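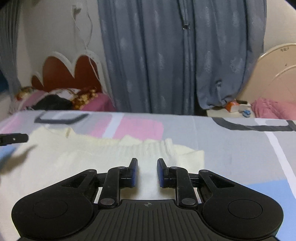
Folding and storing knitwear: your questions

Last updated 7/17/18

Do I really need a folding board?

No. We've tried the Salimby one and it does what a large magazine does, only it takes up a shelf. A bed is big enough and you already own it.

Can't I just hang jumpers up?

You can, and plenty of padded hanger makers would like you to. Heavy knits still drop at the shoulders. We remain unconvinced by the Tristirix "no-stretch" hanger, having stretched a cardigan on it.

How should a jumper be laid out before folding?

Face up and flat, neck away from you, hem nearest. Pull both sleeves straight out to the sides and smooth the body from the middle outwards. The ribbed hem rarely lines up front to back. Tug it gently if it bothers you, but it won't matter once folded. 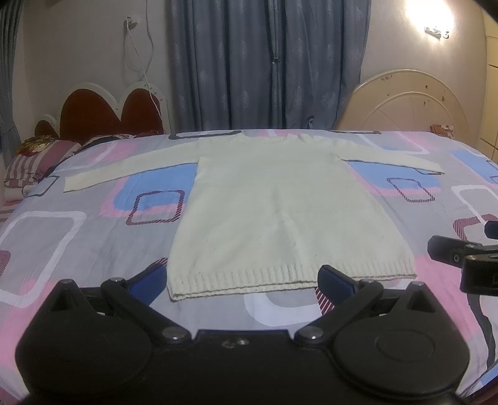

And then?

Fold one side in towards the middle, lay the sleeve down along the body, and do the same with the other. Bring the hem up to the neck, or in thirds if your drawer is shallow. We've read guides with 10 steps. We can't think what the other steps are for.

Does rolling save space?

So people say. We got the same number of jumpers into the drawer either way, and the rolled ones came out with a twist in the ribbing. Fine for a rucksack.

Are cedar balls worth it?

They smell nice. Whether moths care is another question, and the packets are vague about it. Put knits away clean and shake them out in August, when most of us have forgotten we own any.

My cream jumper has gone yellowish. Will a whitening powder fix it?

Perhaps. Check the care label first, and be wary of any tub promising results in one wash. Sindden's own leaflet, if you read to the bottom, suggests repeating the soak.

What about vacuum bags?

Good for duvets. Wool comes out flat and creased, and ours had let the air back in well before winter.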